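Call for Participants: Compost and Cover Crop Training for Vegetable Growers

Wekomine Growers' Network is taking applications for its next practical course on soil fertility without synthetic fertilizer. The course is open to vegetable growers in the Tulta valley who farm their own or rented land. There are 39 places.

The course runs for 5 weeks, starting in January. Each week has one full day at the Bastico training farm, from 8:30 a.m. to 4 p.m., and one short visit to a participant's own field.

What the course covers:
Taking soil samples and reading the lab report
Building and turning a compost pile from crop waste and manure
Choosing a cover crop for heavy or sandy ground
Planning a four-year rotation
Keeping the records an organic inspector will ask for

Ildikó Gál teaches the compost and soil sessions. Ákos Szénási teaches rotation planning and record keeping, and will make most of the field visits.

Who can apply:
You must be 18 or older and have grown vegetables for sale for at least one full season. Certification is not required, and growers who are still using conventional methods are welcome. Only one person per farm can take a place. Farm employees may apply with a short letter from the owner.

The fee is $230. It covers lunch on training days, printed materials and one soil test. A reduced fee is available for farms under two acres; ask for it on the form.
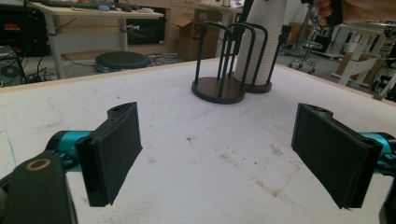

Participants are expected to attend all of the training days. If you miss more than one, you will not receive the certificate. Bring work gloves, boots and a notebook. Part of each day is spent outdoors, and sessions go ahead in light rain.

To apply, pick up a form at the Wekomine office, 801 Vass Road, between 9 a.m. and 3 p.m. Fill in both sides, including the sketch of your fields with the crops grown in each one last season. Return it to the same office. Applicants will get an answer by mail, and the fee is due only after a place has been confirmed. Forms without the field sketch will be sent back.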